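검색어를 입력하세요 검색

고소 국제학교, 11월부터 하교 절차 변경… 보호자 사전 등록제 도입
최종 업데이트: 수요일 오후 4시 20분

고소(Goso) 국제학교 초등부가 11월부터 하교 절차를 바꾼다. 학교는 수요일 저녁 학부모 설명회를 열고, 저학년 학생을 데리러 오는 사람을 미리 등록하도록 하는 새 규정을 공개했다. 지금까지는 담임교사가 보호자의 얼굴을 확인하고 학생을 보내는 방식이었으며, 별도의 명단은 두지 않았다.

새 규정에 따르면 1학년부터 3학년까지의 학생은 등록된 보호자에게만 인계된다. 가정마다 보호자를 네 명까지 등록할 수 있고, 조부모나 돌봄 도우미도 포함할 수 있다. 중학생 이상의 형제자매가 동생을 데리고 가려면 부모가 서명한 동의서를 따로 내야 한다. 초등학생 형제자매는 인계자로 등록할 수 없다. 4학년 이상은 지금처럼 혼자 하교할 수 있으나, 학기 초에 제출한 하교 방법 확인서의 내용이 바뀐 경우에는 다시 작성해야 한다.

초등부 교장 요하나 하슬링거는 설명회에서 학생 수가 늘어난 점을 변경의 배경으로 들었다. 현재 이 학교의 재학생은 900명을 넘는다. 하슬링거 교장은 "전학생과 새로 부임한 교사가 많아지면서 얼굴만 보고 확인하기가 어려워졌다"며 "대체 교사가 들어간 날에도 같은 기준으로 아이들을 보낼 수 있어야 한다"고 말했다.

하교 장소도 나뉜다. 1학년과 2학년은 본관 뒤편 놀이터 쪽 출입문, 3학년은 체육관 옆 출입문을 이용한다. 4학년부터 6학년까지는 정문으로 나간다. 학년이 다른 자녀를 둔 보호자는 어린 자녀를 먼저 데리고 나온 뒤 다음 출입문으로 이동하면 된다. 학교는 이동 시간을 고려해 3학년의 하교를 저학년보다 5분 늦추기로 했다. 수업 종료 시각 자체는 변하지 않는다.

데리러 오는 사람이 당일에 바뀌면 오후 2시까지 행정실로 알려야 한다. 전화와 학교 앱을 모두 이용할 수 있다. 담임교사 개인 이메일로 보낸 연락은 수업 중에 확인하지 못할 수 있어 인정하지 않는다. 오후 2시 이후에 급한 사정이 생긴 경우에는 반드시 전화로 연락해야 하며, 행정실 직원이 등록된 번호로 다시 전화를 걸어 확인한다. 등록되지 않은 사람이 사전 연락 없이 찾아오면 학생은 행정실에서 기다리게 된다.

늦게 데리러 오는 경우의 처리 기준도 정해졌다. 하교 시각에서 15분이 지나도록 보호자가 오지 않으면 교사는 학생을 행정실로 데려가고, 행정실은 등록된 연락처에 순서대로 전화한다. 30분이 지나면 학생은 방과후 돌봄교실로 옮겨 간다. 한 학기에 세 번까지는 비용을 받지 않으며, 네 번째부터는 돌봄교실 일일 이용료가 청구된다. 폭설이나 대중교통 운행 중단처럼 보호자가 어찌할 수 없는 사유는 횟수에 넣지 않는다.

설명회에서는 통학버스와 관련한 질문이 가장 많이 나왔다. 버스를 타는 학생은 지금처럼 인솔 교사가 승차장까지 데려간다. 다만 저학년 학생이 내리는 정류장에도 등록된 보호자가 나와 있어야 한다. 보호자가 없으면 버스는 해당 학생을 내려 주지 않고, 남은 노선을 마친 뒤 학교로 돌아온다. 통학버스를 운영하는 바움가르트너(Baumgartner)의 배차 담당자 볼프람 프레릭스는 모든 차량에 정류장별 명단을 비치하겠다고 밝혔다. 이 회사는 현재 17개 노선을 운행하고 있으며, 노선과 정류장 위치는 학기 말까지 유지된다.

일부 학부모는 등록 인원이 적다는 의견을 냈다. 2학년 자녀를 둔 루치우스 암만은 "이웃 세 집이 요일을 정해 아이들을 함께 데려오고 있는데, 부모와 할머니까지 넣으면 네 명이 금방 찬다"고 말했다. 학교는 여러 가정이 함께 등하교를 맡는 경우 별도 양식을 제출하면 두 명을 더 등록할 수 있도록 하겠다고 답했다. 양식은 행정실에서 받을 수 있다. 학교 앱에도 올릴 예정이나 시점은 정해지지 않았다.

주차 문제도 거론됐다. 정문 앞 도로에서는 하교 시간대에 차를 세우고 기다릴 수 없다. 승용차로 오는 보호자는 체육관 뒤 주차장을 써야 하며, 이곳에서 놀이터 쪽 출입문까지는 걸어서 3분이 걸린다. 자전거와 유아차는 출입문 바로 앞에 두지 않도록 했다.

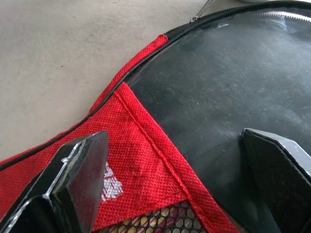
소지품 관리 규정도 하교 절차와 함께 손질됐다. 학생은 하교할 때 가방과 겉옷, 체육복을 모두 챙겨 나가야 하며, 교실 문이 잠긴 뒤에는 물건을 찾으러 다시 들어갈 수 없다. 복도와 체육관 바닥에 남은 물건은 당일 저녁 분실물 보관함으로 옮겨진다. 지퍼가 달린 빨간색과 검은색 가방처럼 색과 모양이 비슷한 물건은 주인을 가리기 어려워, 학교는 가방 안쪽에 이름과 학급을 적어 달라고 요청했다. 바깥쪽에 이름이 크게 보이도록 적는 것은 권하지 않는다. 보관 기간은 4주이고, 기간이 지난 의류는 지역 재사용 매장에 기증한다.

학교는 시행 첫 두 주를 적응 기간으로 두기로 했다. 이 기간에는 등록증을 가져오지 않은 보호자도 신분증을 보여 주면 학생을 데려갈 수 있다. 출입문마다 교사 두 명이 배치되고, 행정실 전화 회선도 하나 늘어난다. 적응 기간이 끝나면 등록증이나 학교 앱의 확인 화면을 제시해야 한다. 등록증을 잃어버린 경우에는 행정실에서 무료로 다시 발급한다.

학부모회 대표 게프하르트 프란틀은 규정의 취지에 동의한다면서도 비가 오는 날의 대기 장소를 마련해 달라고 요구했다. 놀이터 쪽 출입문에는 지붕이 없다. 하슬링거 교장은 비가 오면 본관 현관을 열어 두는 방안을 검토하고 있으며, 결과를 학교 소식지에 싣겠다고 답했다.

보호자 등록 신청서는 이번 주 학생들을 통해 가정에 배부된다. 작성한 신청서는 담임교사에게 내거나 행정실 앞 수거함에 넣으면 된다. 자녀가 둘 이상이어도 신청서는 학생별로 한 장씩 작성해야 한다. 독일어와 영어, 한국어 양식이 준비돼 있다.

문의: 고소 국제학교 초등부 행정실 | 무단 전재 및 재배포 금지 | 맨 위로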